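Laundry corner at the Pastville building

12/27/24

The laundry corner on the ground floor at Pastville is nearly set up. The front loader still has bubble wrap on it, and the rest of the work is small stuff. Members from the Wikdale building will be sharing it with us, so please read the notes below before you bring a bag down.

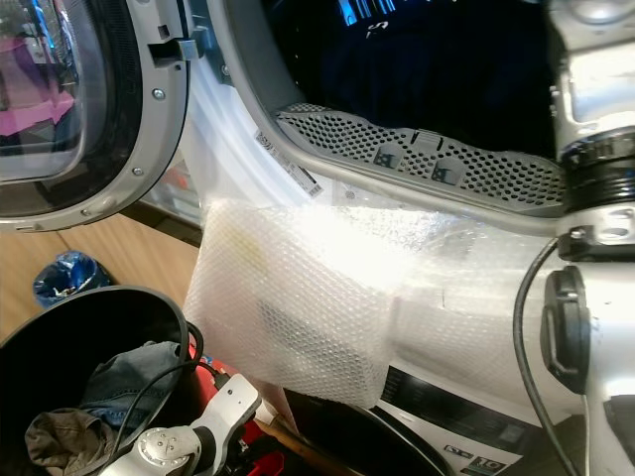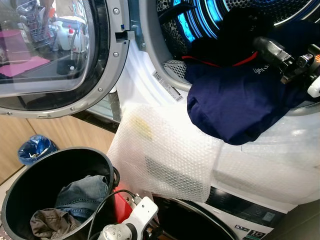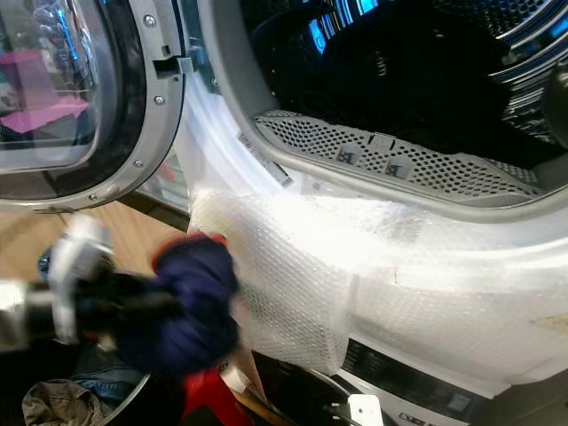

The corner opens to everyone in February. Until then it is for house items only, meaning kitchen towels, aprons and the mats from the entry. Personal laundry should keep going to Jultside Wash on the corner, where the 2 for 1 tokens are still good. Leftover tokens can be turned in at the front desk.

Sign-up will be on a paper sheet by the door. Each slot is 3 hours, which covers a wash and a dry with some room left over. Write your unit number and the name of your building. If you don't need your slot after all, cross it out so another household can have it. Please don't sign up for two slots in a row on a weekend.

Empty your pockets and close zippers before you load. Dark things should go in together the first few times, especially new sweatshirts and jackets. Coats with down filling are fine on a low spin – use the small bottle of liquid for those and skip the powder. Work clothes with grease or paint on them should still go to Jultside.

Clean the filter after every load and put the lint in the can. Check the fold of the door seal too, where socks and coins like to end up. When you are done, leave the door open a few inches so the drum can air out. The old machine got its smell from being shut up wet all weekend, and we would like to get more than four years out of this one.

Several people asked about cost. The board set aside $400 for the corner, and $300 of that went to the drain line and a new shutoff valve. The rest will pay for a shelf and a folding table. There will be no charge per load at first. We will look at the water bill in the spring and decide then.

Detergent will be kept on the shelf once it is up. We are ordering the unscented kind from Farina, in the big refill jugs. You are welcome to bring your own, but put your unit number on it and take it back upstairs with you.

We could still use a drying rack and a couple of baskets in decent shape. Leave them inside the side entrance with a note saying they are for the laundry corner – anything without a note goes to the free pile.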